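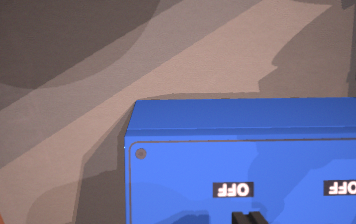
Speaker notes, Dillau meetup, Thursday, July 18, 2019
Saeed Nouri, 17 minutes plus questions

**Opening**

- Say hello, thank Dillau for the room.
- The question for tonight: can a machine do a chore yet? A small one. Flip a switch, wipe a counter, put a cup away.
- My short answer is "some of them, some of the time, if you set the room up first." The rest of the talk is the long answer.

**Switches**

- Start with the blue box. It's simulated. Faceplate, a screw head, a black switch, labels that say OFF.
- The labels are upside down from where we're looking. A person reads them anyway. Ask the room how many had to tilt their heads.
- A program that reads text may need to be told that words can be turned over. Then it has to work out which way the switch should go, and that's a separate problem from reading.
- Only the tip of the switch shows from this angle. Slow down on this point. Most chores start with a bad view of the thing you need to touch.

**What we tried at Kirnton**

- 203 simulated runs on a switch task. 117 ended with the switch in the right position.
- Most of the misses were small. The arm came down beside the lever, or pushed it halfway and stopped.
- 11 runs pressed the wrong switch cleanly. I count those as the worst ones. On a shop floor, that could be the fan going off when you wanted the light.
- Don't get drawn into the training setup. Offer to talk after.

**Shop floor vs. kitchen**

- The Dervishi shop has one machine that loads the same part all day. It does fine. The part comes in at the same place every time and people stay behind a line.
- A kitchen has no line. Chairs move. Somebody leaves a towel over the handle.
- Wanura asked us last November for a price on a machine that clears tables. We said no. I'd say no again today.

**Close**

- What I'd trust now: one switch, fixed in place, good light, a person nearby.
- What I wouldn't: a stove.
- Next job is getting the arm to look again from another side before it presses.
- Questions. Repeat each one into the mic, the back row can't hear.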